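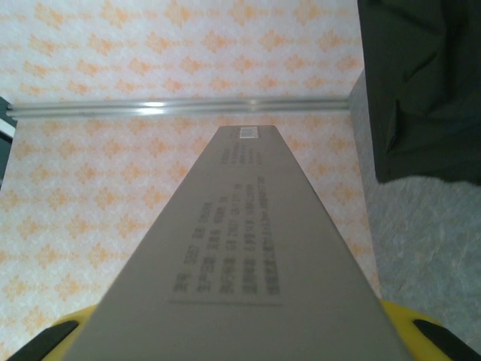

Wednesday, late. I have been meaning to write about the packing all day, and only now have the lamp and the tea and a quiet half hour. The gray carton is where I started – long and flat, with a block of tiny print on the top that looks like Chinese to me and a little white sticker at the far end with what I take to be a barcode. I had it down as something to throw out, and then I began wondering whether the maps for Clodbridge might lie flat in one that shape. Sarla Pathak thinks I am too fond of boxes. She may be right, but she has borrowed enough of them over the years!

4 min read

I went over the list again after lunch. The trip is not until May, but I like a long run at these things, and the good walking socks from Lalluvano cost me 449 with the boots, so they had better come along and earn their keep.

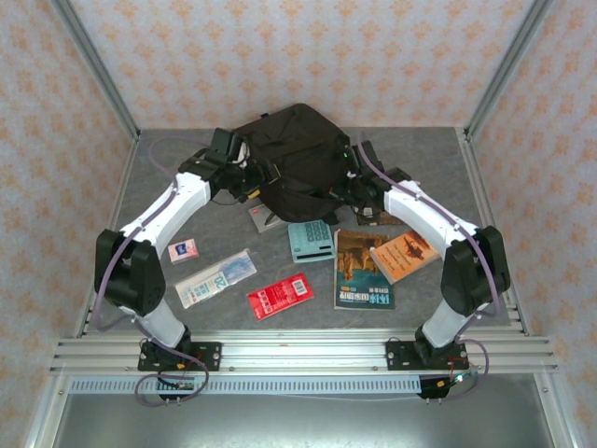 The black bag, held up at both sides, with the flat things spread out in front.

The train leaves at 11 and I would like to carry one thing only, as I did when I was young and my shoulders were better. Sarla says take the Kotov suitcase, it has wheels. I said I would think about it, and I did think about it, all through the washing up.

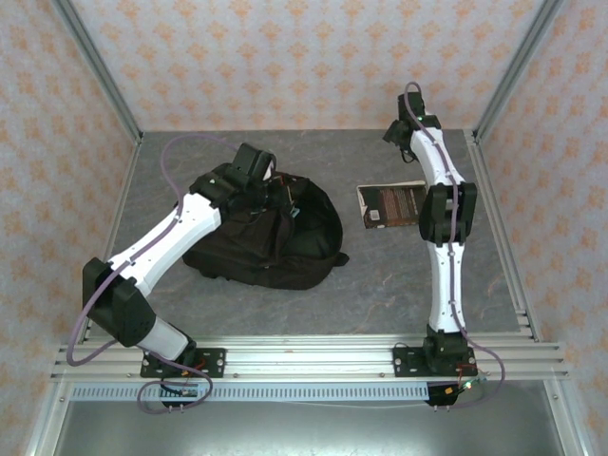 My mother packed for all of us the night before and would not let anyone near the beds until she had finished. I remembered her when I looked at the black backpack, all crumpled on that gray marbled surface with its straps trailing off to one side – she would have had it standing up straight with a towel inside to give it some shape. I do miss her at packing time. Tomorrow I must ring Sarla about the keys, and find the blue scarf.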